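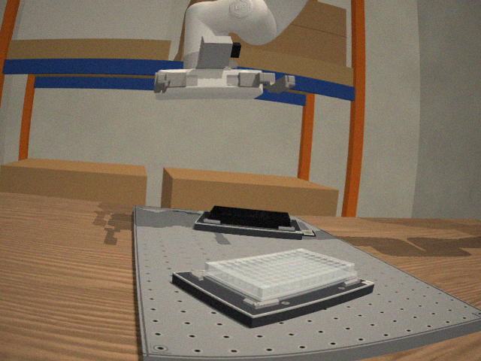 Wernasstead Traffic Rulings: read me first

Hi! I put this set together from written decisions of the Wernasstead municipal court, mostly speeding, lapsed licenses and a whole lot of arguments over parking. There are 700 rulings, one plain text file each, plus an index you can open in any spreadsheet.

Each line in the index has the file number, the charge, the outcome, the fine (if there was one) and whether the driver had a lawyer. That last column was a pain. The clerks wrote it a different way every year, so Uzma Sial and I read every doubtful ruling and picked yes, no or unclear. We left 108 of them as unclear and I'd like to keep it that way unless you find something on paper. 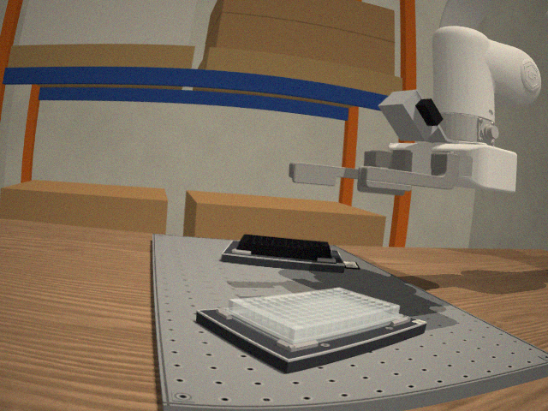 White arm and gripper over the perforated board.

Names of drivers and witnesses are gone, replaced with initials that don't match the real ones. Judges and officers are named in the originals too, and I took those out in January after a long talk with Yuk-lan Ho — she was right, they add nothing to the questions people bring to this set. If you spot a name I missed, please write to me before you post it anywhere!

Known problems: 12 files stop in the middle of a sentence (bad scans, I don't have better ones). Fines from the Fanham branch include court costs and the others don't, so don't average them together. 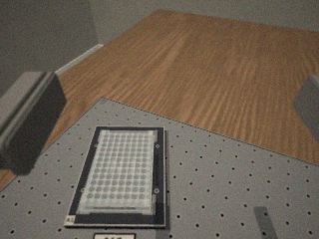

The split I use myself is 90 rulings held back for checking and the rest for everything else. Jui-lin Tu made the list and it's in holdout.txt. Appeals aren't in here at all, so a guilty outcome may have been thrown out later on. Please don't use any of this to guess how your own ticket will go — call a lawyer for that.

Last changed February 13, 2000. Still to do: dates in the Wolde folder.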